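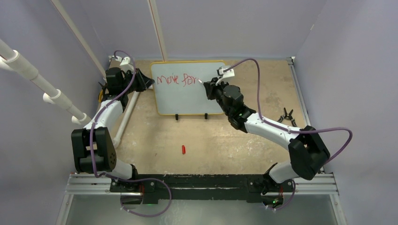 字を書かせるために腕を二本も買う人がどこにいるんですか、というコメントが、前回の記事に匿名で付いた。数字を並べれば分かる話で、うちの事務所ならボールペン一箱で何年ももつ、とも書いてあった。

ボールペン一箱に対抗できる産業用機器は、たしかに少ない。ただ、Dembridgeが売っているのは筆記具の代わりだとは私も思っていない。同社の双腕キット「Faken」は、机に腕を二本据え、手首にカメラを載せ、人間が動かして見せた作業を覚えさせるためのセットである。月々3287ドルの利用料を払うと、腕と台のほかに、学習用のソフトウェアと「導入伴走サービス」が付いてくる。伴走というからには誰かが一緒に走ってくれるのかと思うが、主にメールで走ってくる。

課題集の最初のほうに、白板に短い語句を書くというものがある。私はこの課題がわりと好きだ。カタログの一面を飾る「衣類をたたむ」や「食器を片づける」は、見た目こそ家庭的だが、出来が悪くても布や皿のせいにできる。たたみ終えたシャツが多少ゆがんでいても、シャツとはそういうものだと言い張れる。字はそうはいかない。読めるか読めないか、三歩離れた人間が一秒で判定してしまう。

しかも白板は軽い。軽くて立っているものにペン先を押し付ければ、動く。人間はそれを知っているから、空いた手で無意識に縁を押さえる。二本目の腕に意味が出てくるのはこういうところで、片方が書き、もう片方がボードの面倒を見る。要するに、子どもに習字を教えるとき「左手！」と叱るあの左手である。

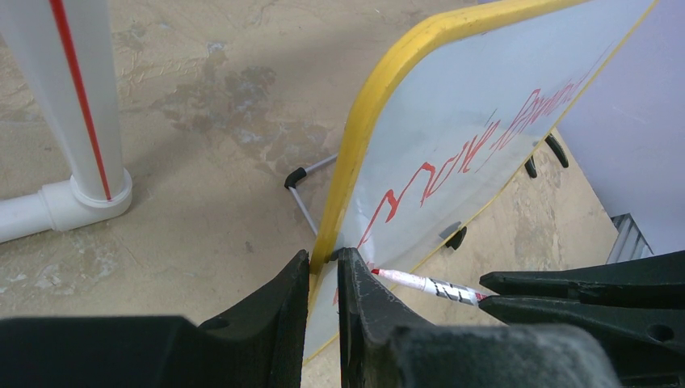
黄色い縁をまたぐ二本の指と、赤いマーカー。手首のカメラから。

DembridgeがFakenの資料で誇っているのは、関節の精度と通信の遅延の少なさだ。どちらも立派な数字なのだろう。しかし白板の課題をしばらくやらせていると、そのあたりはすぐに気にならなくなる。気になるのは力加減のほうである。ペンが弱ければ線がかすれ、強ければボードが逃げる。書道教室なら初日に先生が背後から手を添えてくれるところを、こちらは操作者が何度も手本を見せ、腕のほうが勝手に察してくれるのを待つ。察しのよさには日によってむらがある。昨日の腕と今日の腕が別人のように思えることもあって、こうなると機械の評価をしているのか、新入社員の面談をしているのか分からない。

マニュアルは127ページある。読み物としては後半が面白い。前半は設置と配線で、ケーブルの取り回しについては「可動域を妨げないこと」と一行あるきりだ。腕が二本あればケーブルも二組あり、二組とも腕の動きに付き合って宙を泳ぐ。妨げないためにどうするかは、買った側の創意に任されている。後半はエラー一覧で、E2828の説明には「把持対象の状態が想定と異なります」と書いてある。対処は「想定と一致させてください」。哲学書ならここで章が変わる。
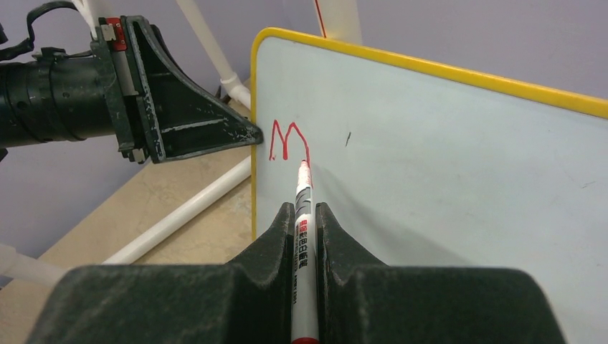
競合のMatićと比べると、この不親切さはさらに際立つ。Matićの双腕機は画面の案内がやけに丁寧で、腕を動かすたびに励ましの文句が出る。私はあれを半日で切った。励まされても字はうまくならないし、失敗した直後に紙吹雪のアニメーションを見せられると、人は機械に対して抱くべきでない感情を抱く。Fakenは黙って失敗する。黙って失敗してくれるほうが、こちらも黙って直せる。

もう一社、Driltonのキットも触ったことがあるが、あれは一本腕だった。値段は手頃で、設置も楽で、白板の課題をやらせるにはボードを別の何かに固定する必要がある。固定してしまえば字は書ける。だったらそれで十分だろうと言われれば、書くだけなら十分だと答えるしかない。二本腕の値打ちは、固定されていないものを相手にするときに初めて出てくる。世の中のたいていのものは固定されていないので、私はそこに金を払う理由があると思っている。ただし、月3287ドルぶんあるかどうかは別に考えたい。

というのも、契約が最低3か月なのだ。初めの月は設置とケーブルと格闘しているうちに過ぎる。翌月にようやく手本の見せ方がこなれてきて、最後の月に、さてこの腕に何をさせようかと真顔で考え始めたところで更新の案内が届く。絶妙な設計だと思う。関節の精度よりよほど感心した。

白板の話に戻ると、二語くらいの短い文がちょうどいい。一文字だけでは練習にしかならず、長い文は途中で誰も見ていなくなる。二語になると、最初の語で気前よく場所を使ったつけが次の語に回る。語と語のあいだが詰まる。年賀状の宛名で誰もがやる失敗を、高価な腕が律儀にやってくれるわけで、私はここでだいぶ製品に情が移った。公平な評者としては危険な兆候である。

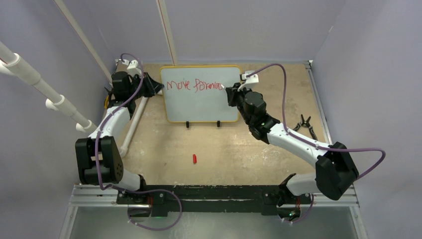
## で、買うのか

匿名のコメント主への返事としては、字を書かせるためだけなら買わないほうがいい。ボールペンの勝ちである。

では誰が買うのか。手作業の一部を機械に覚えさせたいが、どの部分なら覚えられるのかまだ分かっていない、という職場だと思う。そういう職場にとって、白板の課題は安上がりな試金石になる。押さえながら書く、という程度のことに自社の人間がどれだけ手本の時間をかけられるか。そこで音を上げるなら、箱詰めも検品もたぶん続かない。腕の性能より先に、教える側の根気の在庫が分かる。

Dembridgeに注文をつけるなら、まず短期の契約を用意してほしい。試金石に3か月は長い。それから、白板の課題の説明をもう少し厚くしてほしい。現状の課題集は「ボードに文字を書く」で終わっていて、ボードを押さえる側の腕をどう教えるのかがほとんど書かれていない。主役は書く腕だと思っているのだろうが、苦労の半分は脇役のほうにある。

伴走サービスについては、返信は早い。この点は褒めておく。E2828の件で質問を送ったら、昼休みが終わる前に答えが来た。マニュアルの該当ページの番号が書いてあった。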